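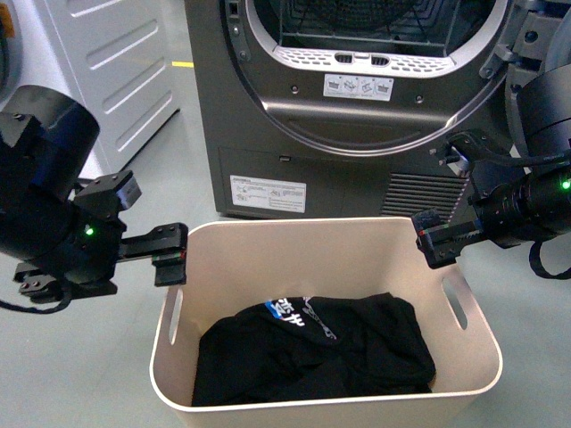 Saavedra House laundry room: the gallery

Page last changed 2023-10-17

Saavedra House is a block of small flats in Tirik with one laundry room on the ground floor. The room was done up in May and people thinking of taking a flat often ask what is in it. The page goes through it in the order you meet things when you come in from the courtyard, with a few lines for each and the house rules where they belong. Click a heading to open its picture full size.

Dryer and bin
Dark grey front loader with a silver ring round the opening. The bin on the floor in front is beige plastic with a slot handle at each end, and there is a black garment in it with a blue patch on the print. One bin fits nicely between the dryer and the person using it, and two do not.

Lint filter
In the lower lip of the dryer opening, under the white cover with the holes. Clean it before your load as well as after. The fluff goes in the small pedal bin, never down the sink.

Label under the opening
Four small pictures of baskets and clothing. If you would like it in words, there is a typed sheet of our own on the back of the door, and that is the one we keep up to date.

Courtyard door
The door is painted green on the outside and white on the inside. It sticks in damp weather — lift the handle a little as you push. The same key opens this door and the bicycle store, so you will have it already if you keep a bike.

Light switch and timer
To the left as you come in. The light runs for 9 minutes and then goes off, which is long enough to load a machine and not quite long enough to fold a double duvet cover. Press it again before you start on anything large.

Noticeboard
Cork, in a pine frame. It holds the booking sheet, the price list and the fire notice. Lost socks used to be pinned along the bottom edge and have been moved to the shelf over the sink.

Booking sheet
A new sheet goes up at the start of each month. Write your flat number in the square, in pen. Pencil gets rubbed out by sleeves and we have had arguments over it. A slot not taken up within a quarter of an hour is free for anyone to use.

Price list
A wash is 200 and a drying cycle is 60, in Tirik house tokens, which you buy from the office in strips. Tokens do not go out of date. The old brass ones can still be swapped at the office, one for one, but the slots no longer take them.

Washing machines
There are two, side by side on a low plinth. The one nearer the window has the longer spin and is the better choice for towels and jeans. The other is quieter and suits anyone washing late in the evening. Both have the detergent drawer on the left. Leave the drawers pulled out when you have finished, and the doors ajar, or the rubber seals start to smell.

Detergent shelf
Bought from Zakwood as a kitchen shelf and cut down to fit above the machines. Each flat has a space marked with its number. Powder left in a shared space is taken to be for sharing. Liquid bottles should stand in the tray — one leaked over the summer and went through to the plug socket below.

The plug socket
Replaced and moved higher up the wall. It is for the iron only. Please do not charge phones or scooters from it.

Sink
A deep ceramic sink with a wooden draining board. Cold water comes quickly and hot takes a minute or so to reach the tap. It is good for soaking collars, rinsing trainers and washing out paint brushes, provided the paint is water-based. Anything else goes to the tip.

Shelf over the sink
Lost property. Single socks to the left, everything else to the right. Items are kept until the end of the following month and then go to the clothes bank by the bus stop. At the time of writing there are a good many socks, one child's mitten and a pillowcase with a lace edge.

Bin stack
The plastic bins live under the folding table when they are not being used. They belong to the house and should stay in the laundry room or come back the same day. They are easier on the clothes than the old wire baskets, which caught on knitwear and left rust marks on sheets. Wipe one out with a damp cloth if you have had muddy things in it. If you carry a bin upstairs, hold it by both handles.

Sorting before a wash
No picture of our own for this one yet, only the advice. Turn printed T-shirts inside out before washing and again before drying. Prints last longer that way and do not stick to each other. Dark cotton should go in with dark cotton, and a new black shirt is best washed by itself the first time. Check pockets. The washing machines have been stopped twice by hair grips and once by a pen, and the pen cost somebody a set of work shirts.

Folding table
A long table from Grovano with a wipe-clean top. It was the most expensive thing we bought for the room after the machines and it has been worth the money. It is wide enough to fold a single sheet flat. Do not iron on it — the top marks at once, and there is already one pale shape near the corner where someone tried.

Ironing board
Hangs on two hooks behind the folding table. The left leg has a catch that must be pressed in before the board will close. Forcing it bends the bar. The cover was changed in May and has padding underneath, so a lower setting on the iron does for most things.

Iron
Kept on the metal rest, cord wound loosely, water emptied out. It is a plain steam iron. If the plate is dirty, leave a note in the book and use a damp cloth between the iron and your clothes until it has been cleaned.

Drying racks
Three folding racks lean against the wall beside the boiler cupboard. The tallest holds a full load of shirts on hangers along its top bar. Wool, bras, anything with elastic in the waist and anything you would be sorry to see smaller should go on a rack and stay out of the dryer. Leave your flat number on a peg so the rest of us know whose things they are.

Window
Opens inwards from the top. Open it while the dryer is running, even in winter, and shut it when you go. The sill is not strong enough to hold a full bin.

Floor
Sweep up spilt powder before you mop. Wet powder turns to paste and is very slippery. The mop and bucket are in the boiler cupboard, along with a dustpan and the long brush for getting down the sides of the machines.

Boiler cupboard
Cleaning things only on the residents' side. The other side is locked and the office has the key. A smell of gas should be reported by telephone at once and from outside the building.

Repairs book
A red hardback book on a string. Write down what went wrong, which machine, and your flat number. Machines that are out of order have a card hung on the door handle. Please leave the card where it is, even if the machine seems to be working again.

Using the dryer
A few points that come up often in the repairs book. Shake each item out before it goes in, as clothes put in as a single lump come out with damp folds in the middle. Fill the drum no more than two thirds. Zips should be done up and cords tied. When the cycle has ended, take everything out in one go and feel round the back of the drum for small things. If your load is finished and you are not there, the next person may move it to a bin and put the bin on the folding table. They should not fold it for you, and they should not put it on the floor.

Hours
Early morning to mid evening, every day. The last wash should be started in time to finish before closing. The hours are shorter on public holidays and a notice goes up beforehand.

Missing pages
Several people have told us that the link to the old gallery gives a 404 page. The old pictures were of the room before the work and have been taken down. If you have one saved and would like it put back for comparison, hand it in at the office on a memory stick.

Still to come
Pictures of the new pegs by the door and of the outside washing lines, which are being restrung. The lines will be free to use and will not need to be booked.

Back to Saavedra House main page
Next gallery: the bicycle store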